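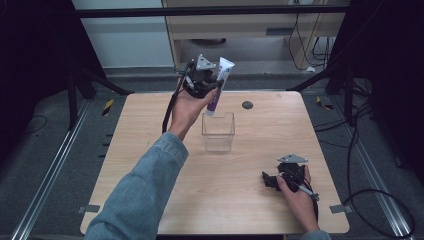
Bathroom storage advice I no longer believe

Every spring the same tips come round again, usually with a shopping list attached. I've tried most of them in a bathroom that measures 6 feet by 7, with two adults and one sink, so here are my findings, such as they are.

Decant everything. No. I moved cotton swabs, bath salts and laundry powder into matching jars, and the jars took up more shelf than the boxes did. The powder also lost its dosing instructions. Cotton swabs do fine in a jar. Anything with directions or an expiration date on it stays in the package it came in.

Stand the toothpaste in a cup. This one I'll grant, with conditions. A cap-down tube in a straight-sided cup keeps the paste near the opening, and you don't get a tube sliding around the drawer. The cup has to be wide enough to rinse with your fingers inside it, though, or you'll have a chalky ring at the bottom that needs a bottle brush. Keep the brushes somewhere else. Water runs down the handles and collects under the cap.

Buy a tube squeezer. I paid for the Ciseo key and used it for a month. The back of a comb pressed flat on the counter does the same job. Cúc Hồ, who lives upstairs and disagrees with me about most things, swears by hers for hand cream in metal tubes, and I can see that, because metal stays rolled. Plastic springs right back.

Drawer dividers. Measure the inside of the drawer, including the height, before you order. The Wetden set claims to fit any vanity. It did not fit mine — the sides are fine but the drawer won't close over them. Cut-down cereal boxes lasted me 19 weeks, and then I cut some more.

Vinegar for everything. Fine on glass and on a scaly faucet if you wipe it off afterward. Keep it away from marble and natural stone, and never mix it with bleach, whatever the comments under the video say.

Suction hooks. The Bisora ones held a wet washcloth and nothing heavier. Cleaning the tile with rubbing alcohol first helped a little. On textured tile, don't bother.

Spare rolls in a basket on the tank. They get damp next to a shower. Mine moved to the hall closet and I've had no complaints.

I haven't tested the over-the-door rack yet. Ayane Murakami wrote in to say hers scratched the paint within a week, so felt pads first if you're trying it.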